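# Why Do Flowers Need Their Stems?

A flower bunch starts out as single flowers lying on a table, long before it goes anywhere near a vase!

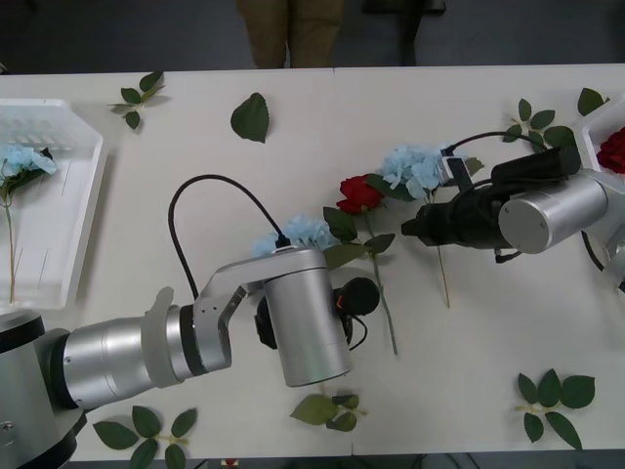
**What does a stem do?**

A stem holds the flower up to the light and carries water to it. Inside are very thin tubes, much like drinking straws, and the water climbs up through them to the leaves and petals.

Once a flower is cut, it has no roots to drink with, so it drinks through the cut end – and it gets thirsty fast!

## Roses and hydrangeas

A rose bloom is one flower with lots of petals wrapped around each other. A hydrangea head is a whole crowd of little flowers packed together, and some kinds even change color with the soil (blue ones like soil that is more acidic).

## Try it at home

You need a white flower, a glass of water and some food coloring.

1. Ask a grown-up to trim the stem.
2. Stir 11 drops of coloring into the water.
3. Put the flower in and leave it overnight.

Look closely at the petals in the morning. Can you find any colored lines? Those are the paths the water took!

*Gatville Garden Pages for Kids, April 2021*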